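The first thing Olaia Benítez does when she walks into an empty ballroom is clap. One loud clap, then she stands still and listens to it die. At the old grain exchange in Tusbridge it takes a good while, and she grins like somebody has handed her a present.

"That's going to be a monster with a brass band," she says. "I love it already."

Benítez and Iddrisu Sulemana run Gbeho, a two-person outfit that handles sound for weddings, reunions and the odd company dinner. They met behind a mixing desk at a street festival in Flondale, arguing over a blown fuse, and have been booked most weekends ever since. Last season they worked 141 events. Sulemana can tell you what the first dance was at nearly all of them (he has strong feelings about the ones with key changes).

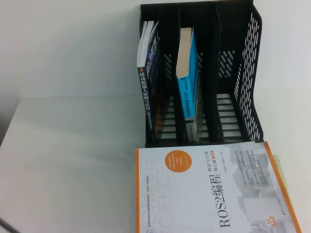

*A desktop organizer in black plastic, with a book in the left compartment.*

What makes a Gbeho party so much fun is how well you can talk at it. Most wedding DJs put two big speakers by the dance floor and turn them up until the back tables can hear. Gbeho hangs small ones all over the room and keeps each of them low, so the aunts by the kitchen door get the music at the same level as the cousins up front, and everyone can still gossip. Then, when dinner is cleared, the floor speakers come in and the whole place jumps!

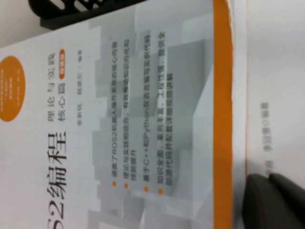
*"Theory and practice," reads the subtitle on this ROS2 programming book.*

The speeches get even more care. Sulemana meets every speaker an hour before dinner and has them read two lines into the microphone, out loud, at full party volume. Fathers mumble. Best men shout. He marks a level for each one on a strip of tape and rides the fader by hand all the way through. 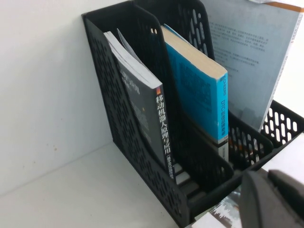
For the Tusbridge job, a Wednesday wedding with 213 guests, the trick was curtains. Benítez borrowed heavy velvet drapes from a theater and hung them along the stone wall behind the band, and when she clapped again the echo was half as long. The trumpets sounded warm and close - you could feel them in your ribs - and the bride's grandmother danced until ten past midnight. The couple's dog, Jason, slept through all of it under the cake table.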